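Subject: Re: [manip-learn] Dropping blurred wrist frames before training

On a February thread, Chih-ming Chow wrote:

> We have been throwing out wrist camera frames with a low
> sharpness score before training, using the variance of the
> Laplacian over the whole image and one fixed threshold. It
> seems to make no difference to the policy, good or bad.
> Has anyone compared this properly? And do you drop the
> whole time step or only the wrist image? I saw that the
> Kitar loader has an option for it but the docs are one line.
>
> We also see odd things where a frame that looks fine to me
> gets dropped and one that is a smear gets kept.

Hi Chih-ming,

We went through the same thing with the plate and fruit tasks on our two-arm setup, and I think I can answer most of it. The short version is that the whole-image score was the problem for us. Once we changed how blur was measured, it did matter what we did with the frames, and dropping them was the worst of the choices we tried.

First, your odd frames. The wrist camera moves with the gripper, so the fingers hardly change from one frame to the next and stay fairly sharp even when everything past them is streaked. They also take up a lot of the image. A whole-image score picks up those finger edges and calls the frame good.

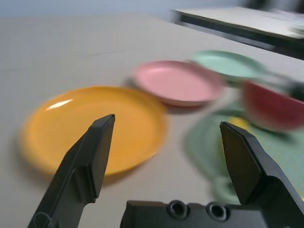 Wrist view, heavy blur on the table and plates. Passed by our old threshold.

The plates in that one have soft outlines, and the bowl at the right is worse. I would not want to estimate a rim position from it to better than the width of the rim. The old score put it in the upper half of the set.

So we mask the gripper. The mask is one fixed polygon per gripper opening, interpolated between open and closed, drawn by hand once for each arm. It took Sze-wing Tai an afternoon. You have to redo it if anyone remounts the camera, and we have now done it twice. If your recordings don't have the gripper opening logged at the same rate as the images, draw the mask for fully open and accept that you lose some pixels.

> And do you drop the whole time step or only the wrist image?

We compared these four, all with the same policy, the same 900 demonstrations and the same number of training steps:

(a) keep everything
(b) drop the whole time step if either wrist frame is blurred
(c) keep the time step, replace the blurred wrist image with a learned "missing" token
(d) keep everything, and feed the masked blur score in as one more input per wrist camera

The head camera was left alone in all four. It is fixed relative to the table for this task and shows both grippers, the plates and the tray together, so the policy always has something to fall back on. 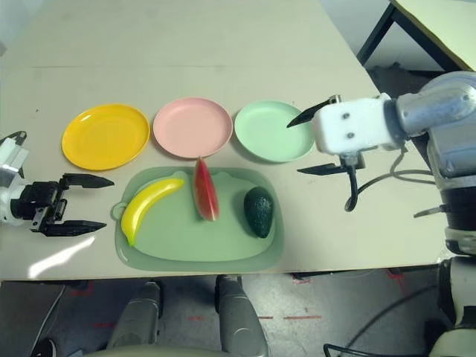

manip-learn Digest, Vol 43

The task was to move each piece of toy fruit from the green tray to a plate. The banana, the watermelon slice and the avocado each count as one placement. We ran 300 placements for each variant, with the start positions drawn from the same list. Mavis Baptiste did the scoring and was not told which variant was running.

(b) came out below (a). Our guess is that it removes time steps in a very uneven way. The blurred frames are mostly from the fast reach, so after filtering, the policy sees plenty of slow approach and very little of how to get there. On the robot it hesitated at the start of the reach, sometimes for long enough that we hit the time limit. If you predict chunks of actions, there is also the matter of what the chunk means when steps have gone missing in the middle. We tried cutting the episode at each gap and it was no better.

(c) and (d) were both above (a). The gap between (d) and (a) was 43 placements out of the 300. (c) was in between, and I would not argue with anyone who said (c) and (d) are the same given the run-to-run spread. We only had two training seeds for each. I would like more before we write this up, and So-ying Hsiao is running a third now.

One thing I can't rule out is that (d) helps for a reason that has little to do with image quality. Blur goes up with wrist speed, so the score is partly a speed reading. Our policy gets joint positions but no velocities. Annamalai's suggestion when we talked about it was to give (a) the velocities and see if the gap closes. That is next on the list. If it does close, then the blur score is a roundabout way of doing something simple and you should ignore half of this message.

> I saw that the Kitar loader has an option for it

The option does (b) with the whole-image score. I would leave it off.

The opposite error took us longer to find. With the fingers masked, a frame that looks mostly at bare table has very little left to measure. A smooth beige surface scores low even in a frame that is perfectly usable. 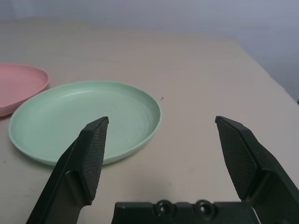 Mei-kuen Chang
Postdoctoral researcher, Zasitz Manipulation Group

(Continuing below my signature, the mail client put it there with the attachment.)

In the last one you can see the crosshatch on the grip pads, so the fingers tell you nothing is wrong with focus that close, but they are masked out. What remains is the green plate, part of a pink one, and a lot of tabletop. Taking the variance over all unmasked pixels lets the tabletop win. We now split the unmasked area into tiles and take the score from the strongest few, which here means the tiles along the plate rim. If no tile has a usable edge we mark the score as unknown and don't guess.

To set the tile size and the number of tiles we labeled almost 3,000 wrist frames by hand as usable or not usable, from both arms. Agreement with the labels was much better than with the whole-image score, and the remaining mistakes are mostly at plate highlights, where glare gives a strong edge that doesn't belong to any object. I don't have a fix for that. Clipping bright pixels first helped on one arm and hurt on the other.

I can send the scoring script and the two mask files to anyone who wants them. The masks are for our Prarnard wrist mounts and won't fit anything else, but they show the format. The labels I need to ask about first.

Chih-ming, what frame rate and exposure are you recording at? If your exposure is on auto, I would fix that before trying any of the above. Ours was on auto for the first batch, and the blur threshold drifted with the room light until we threw that batch out and started again.

Mei-kuen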